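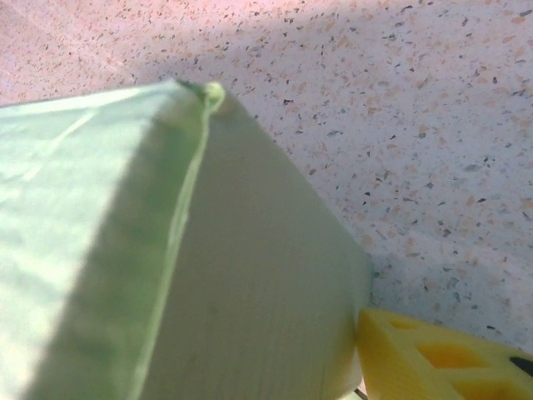
Skesten College of Design
Department of Interior Studies
INT 156: Color and Light in Interior Spaces
Handout 2: Pale Colors, Shade, and the Reading of Edges

Purpose of this handout

This handout supports the second pair of lectures. Students are expected to read it before the Thursday studio session in Ghasemi Hall. The terms introduced in the first lecture (hue, value, chroma) are used throughout and are not defined again. Students who missed that lecture should consult the course glossary.

1. Local color and perceived color

The local color of a surface is the color it has under even, neutral light. It is the color on the paint chip or the fabric card. The perceived color is what a person in the room reports seeing at a given moment. The two are rarely the same, and much of the practical work of an interior designer consists of predicting the gap between them.

Four conditions account for most of that gap:

The color of the light source. Warm lamps push a pale green toward gray or yellow. North daylight pushes it toward blue.
The angle at which light meets the surface. A surface turned toward a window looks lighter and often weaker in color than the same surface turned away.
The color of nearby surfaces. Light that has bounced from a large red floor carries some of that red with it.
The colors seen just before or next to the one in question. This is simultaneous and successive contrast, treated in Handout 3.

In class discussion, students often give too much weight to the first condition and too little to the second. Within a single room with a single source, angle alone can produce two readings of one material that most observers would place several steps apart on the value scale.

2. Why pale colors are difficult

A strong color keeps its identity across a wide range of lighting. A deep blue wall in shade is still plainly blue. A pale color has less to lose. In bright light it may wash out and be read as white. In shade it may be read as gray. Mint, cream, blush, and pale lavender all behave in this way, and they are among the colors most often requested for clinics, schools, and reading rooms.

Clients commonly choose a pale color from a sample a few inches wide, viewed flat on a table. The finished surface is large, upright, and broken by corners. A complaint that "the wrong color was used" should first be checked against these conditions before any supplier is contacted.

Three working rules follow from this:

View samples upright if the finished surface will be upright.
View them in the lit and shaded parts of the room separately.
Use a sample at least as large as a sheet of letter paper.

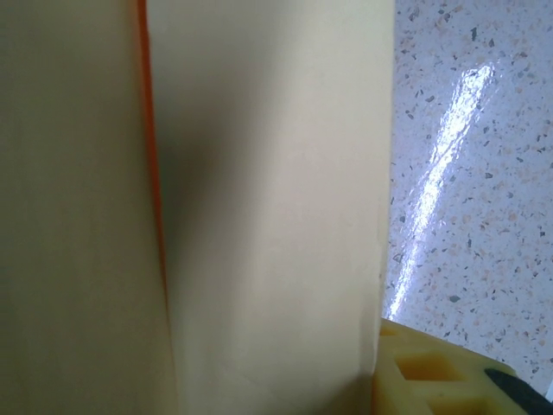 3. Edges and corners

The eye finds the form of an object mainly at its edges. Where two planes of one color meet, the edge is read through a difference in value. If both planes receive equal light, the corner may become hard to see. This can be pleasant on a ceiling line and dangerous on a step.

Designers have several means of strengthening an edge:

Value contrast. One plane is given a lighter or darker finish than the other.
Accent line. A narrow strip of strong color is placed where the planes meet. The strip need not be wide. A small area of high chroma beside a large area of low chroma will draw attention far beyond its size.
Relief. A molding, bead, or cord stands out from the surface and gathers its own highlight and shadow. Piping on upholstery works in this manner even when it is cut from the same cloth as the cover.

Relief is often the best choice where a client wants a quiet, single-color room. It depends on directed light, however. Under a fully even luminous ceiling, a bead or cord may nearly disappear.

4. Surface finish

Finish describes how a surface returns light. A matte surface scatters it widely and holds a steady color as the viewer moves. A satin surface returns part of the light in one general direction, so that its color shifts with position. A gloss surface may show the light source itself.

Finish also governs how far small faults are noticed. Ripples, joints, and patches that cannot be seen in a matte coating may become plain in a satin one, above all when light arrives from low at the side. For this reason, inspection of finished work should be carried out in the raking light of early morning or late afternoon, and again under the installed lamps. 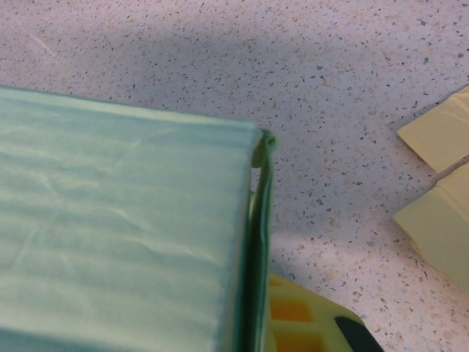 5. Case study: the Grengate waiting area

The Grengate outpatient building was refitted in 2024. The brief called for a calm waiting area in two pale colors, with clear guidance for visitors with low vision. The first scheme placed the same pale green on the walls and on the fixed benches. In a mock-up, test visitors had trouble judging where the bench fronts ended and the wall began, particularly on the side away from the windows.

The revised scheme kept the green on the benches, moved the walls to a warm off-white, and set a darker band at floor level. No lamps were added or changed. Comments collected after opening described the room as brighter, although measured light levels were the same as before. Students should be ready to explain this result with reference to Sections 1 and 3.

6. Studio exercise

Each student will prepare one folded card model with at least three visible planes, finished in a single pale color taken from the Zamoden sample box. The boxes are kept in Room 714 and must be returned by the end of the session.

Record the perceived value of each plane beside the window, at the center of the room, and at the inner wall. Use the printed gray scale, with one eye closed. Then add one accent line or one relief edge and repeat the record. Written notes should not exceed one page – drawings may be attached separately.

Work is assessed on the accuracy of the record and the clarity of the notes. Neatness of the model is not graded.

Reading for next week: Handout 3, Sections 1 to 4.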